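Harmont opens its Stembridge break room tables to everyone on the floor

For release in March
Contact: Szu-yu Tu, Harmont, Stembridge office

STEMBRIDGE - I'm happy to say the tables are open! Starting this month, anybody who works on our floor in Stembridge, whether they're with Harmont or with one of the smaller firms down the hall, can come and eat lunch at the new shared tables. You don't need to sign up or carry a pass. Bring your lunch, sit down, clear your spot when you go.

I know that sounds like a small thing to put out a press release about. But I've been at Harmont for five years, and for most of that time I ate over my keyboard with a napkin tucked under the space bar (it didn't help). So did just about everybody I know here. We had one counter by the sink, and if two people were already leaning on it you went back to your desk. When the lease on the corner space came up, I asked if we could have it for eating and nothing fancier than that, and the answer was yes.

The tables are plain white rectangles, pushed up against each other so a bigger group can spread out. I picked white and I'll defend it. You see a crumb right away on a white top, and you wipe it up. On the old brown counter you found it with your sleeve. The floor is dark gray carpet, which came with the space and which I would not have chosen for a room with soup in it, but we have a good carpet cleaner on call and we'll see how it goes.

We also took a hard look at what people leave behind after lunch. Mostly it's water bottles, the little clear ones with a blue cap and an inch or so left in the bottom. 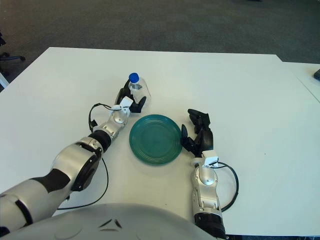

Tzu-hsuan Tsai wrote back to the first notice to say that the bottles weren't the trouble, the caps were, and could we please settle whether they go in the recycling on or off, as there had been words about it at the sink more than once. Fair point! I called Lai, the company that hauls for our building, and they want the bottles emptied and the caps screwed back on. So that's the rule now: pour out what's left, cap on, into the bin. The bin is by the door, and there's a second one next to the sink for people coming from the other side.

The other part of this I'm excited about is the plates. Sunidell, the kitchen goods shop down the street, gave us a very kind price on a set of 20, with 15 bowls to go with them. We've had paper plates on this floor as long as I've been here, and they fold in the middle as soon as you put anything with sauce on them. I wanted something with a rim, something you could carry across a room with one hand while holding the door with the other. I also wanted a color that would show up on a white table, so that people would notice a plate they'd left and go back for it.
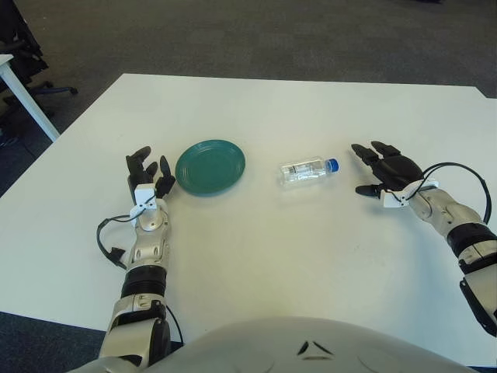 We tried out a few greens before I placed the order, and I'll admit I took one home for a weekend and ate spaghetti off it. It held up fine. The plates stack on the open shelf to the right of the sink, bowls on the shelf under that. Please wash your own. The dishwasher is on order but it won't be in until later in the spring, and until then there's a rack and a brush and plenty of soap.

A few other things people have been asking me:

The tables are free for lunch from 11:30 a.m. to 2 p.m. Before and after that you're welcome to sit there with a coffee, but teams can also use them for other work, so take a look before you settle in.

There's seating for 29 if we pull in the office chairs from the hallway. The rolling ones are fine to use, just roll them back.

The fridge is the same old fridge. Put your name and the day on your food. I clear it out at the end of every week and I'm not sentimental about yogurt.

If you spill on the carpet, tell me the same day. I won't be mad, I'd just like to get to it before it sets.

We've had over 20 people write in with ideas already, and I'm reading all of them. Somebody wants a toaster. Somebody else very much doesn't want a toaster, on account of the smoke alarm in the hallway, and I'm staying out of that one until the two of them have talked. There have also been three separate requests for a better sponge - that one I can do today.

We'll have coffee and something sweet out at 10 a.m. on opening morning, and neighbors from the other floors are welcome to come by and look. Reporters too, if the Stembridge lunch beat is yours. Ask for me at the front desk and I'll walk you back.

About Harmont: Harmont rents and runs shared office space in Stembridge for small firms. Questions about the tables, the plates or the bins can go to Szu-yu Tu at the front desk during office hours.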